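Carbon Fiber, or Carbon Fiber Look? A Bench Gallery

41 comments | 297 shares

Every spring the catalogs fill up with black parts. Black plates, black housings, black sleeves, all with that tight little weave that tells your wallet to open. I've been buying and handling this stuff for the Claltby workshop for long enough to distrust most of it, so in May I started putting pictures up with a line or two each and letting readers argue.

My complaint is simple. A weave is a pattern, and a pattern can be printed, wrapped or molded onto nearly anything. Vestergaard wants $384 for a mounting plate it calls "full carbon." Zasel sells one the same size for $395 and calls it "carbon series," a phrase I would like somebody in their sales office to define for me. I wrote and asked. The reply thanked me for my interest in the series.

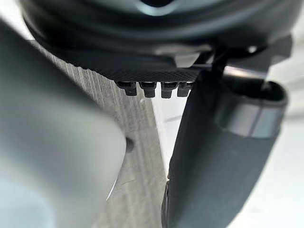
Black plate, fine carbon-fiber-style weave, tucked under a big dark rounded shape. The straight edge looks tidy. What's under the weave, I couldn't tell you from a picture, and neither could the guy selling it.

Orathai Thaweesak, who has cut more of the real material than I have, thinks I'm too hard on the look-alikes. Her view is that a plate holding up a light housing doesn't need to be anything special, and if people like the weave, let them have it. Fine. Then price it like a plate.

She did give me her routine for checking one before paying. Look at the cut edge first, where a printed skin should give itself away. Look inside the bolt holes next. Then ask for the thickness and the layup in writing, and see how long the answer takes. Zenent got back to her the same afternoon with both, and I'll admit that's better than I expected from them.

I'm still not sold on paying extra for the finish. If you have an offcut with a clean edge showing, bring it by the bench on Thursday after lunch and we'll put it under the loupe. Receipts welcome too.

Share this gallery | 41 comments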